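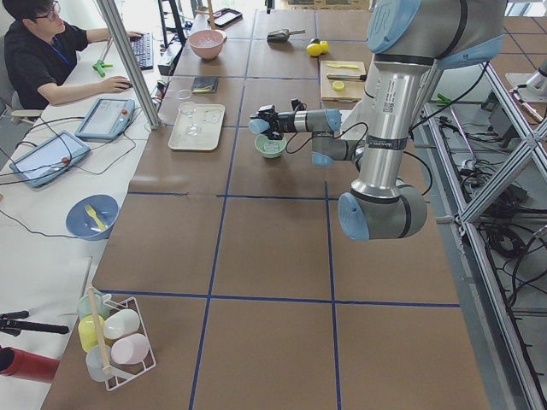 Vol. 33, No. 2

Keep the Paper Timetable
By Aerts | February | 3 min read

The bus company in Ollthorpe wants to stop printing its timetable. Riders are told to use the app or call a phone line that closes at 5 p.m. I think this is a mistake, and a cheap one to avoid.

I ride the 479 to Climumham most weekdays. At the stop by the library there is a printed sheet behind plastic. People read it all day. Some of them own phones and read it anyway, as it takes two seconds and doesn't need a signal or a password.

The company says paper goes out of date. It does. The answer is to print a new sheet when the times change, as the company in Flultport still does. The app goes out of date too. Last Tuesday it showed three buses that never came – the sheet at least made no promises about that particular morning.

The other argument is money. Printing costs something, and so does keeping an app running. Only one of those bills ever gets questioned in public.

I don't mind the app. I use it when I'm already out and want to know if I have time for coffee. But a bus stop should tell a stranger when the bus comes. Take the sheet down and it's a pole with a number on it.

The company is taking comments through the end of the month. The form is online. You can also write a letter, and I plan to.

Contact us | © Climumham Review | Back to top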